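From: Shivam Sengar
To: textile-care list
Date: 16th September
Subject: Re: Shrinkage allowance on printed comforter shells

Nele Vermeulen wrote:

> We are rewriting the care sheet for the Sastlow guest house and
> I need a figure for shrinkage on the printed comforters. The
> supplier (Henriques) gives 5 percent in length and says nothing
> on width. Our own test in April came out lower in length but the
> corners went out of square, and two shells no longer lined up
> with the fill. Is that the fabric or the dryer? Also, does
> anyone still presoak before the first wash? The old sheet says
> to, with salt, and I would like to drop it.
>
> Nele

Nele,

The supplier's figure is usable as an upper limit. It is normally taken on flat fabric, washed and dried without fill, so it doesn't tell you what a finished comforter will do. A sewn shell has two fabrics, a seam and a layer of batting, and each of them moves by its own amount.

Corners out of square usually point to skew in the finishing of the cloth. The fabric was pulled off grain when it was printed and set, and the first wash lets it relax. You can check this before washing. Pull a thread across the width near one end and measure how far it wanders from the cut edge. If it wanders a lot, no dryer setting will fix it.

The dryer does matter for the fill. Batting that is dried hot and tumbled in a full drum will bunch toward one end, and the shell then looks shorter than it is. Measure the shell along the seam with the comforter flat on a table, not across the middle where the fill pulls it up.

For the records we keep on our side, I mark the shell at three points along each edge with laundry-safe thread, 20 inches apart, before the first wash. Ink marks fade too unevenly to measure from. The readings go in the same sheet as the load size and the drying time. Without the load size the numbers can't be compared.

Busy prints have one practical drawback, in that skew is hard to see by eye. On a stripe or a check it shows at once. On a scattered print with a color fade, the only reliable check is the seam.

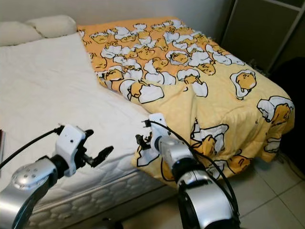

Notes for the care sheet

1. Presoak. Drop it. Salt does not set modern prints, and a long soak only gives loose dye more time to move onto the white parts. A plain cold first wash, alone in the machine, does the same job.

2. Water temperature. Cold or warm. If the guest house needs a hot wash for hygiene, do it on the sheets and mattress covers and keep the comforters out of that load.

3. Drying. Low heat, drum no more than half full. Stop once partway through, shake the comforter out by the corners, turn it end for end and restart.

4. Measuring. Let it rest flat overnight before taking the length. Readings taken straight from the dryer come out short.

5. Detergent. The liquid we use is Wandex at half the dose on the bottle. Powder leaves residue along the quilting lines in our machines. Yours may rinse better.

On width: I have 44 readings from the last batch of Jalari shells, and width moved less than length in all but three. I would not carry that over to the Henriques cloth. The weave is different and I have not tested it. If you can send one unwashed shell I will run it with ours next week.

One correction to my earlier message on this thread. The lot I called 1381 is lot 1318. The washing results I posted are for that lot and don't need to change.

Do you have the fill weight for the two shells that no longer line up? If they were overfilled to begin with, a small loss in length would be enough to cause it.

Shivam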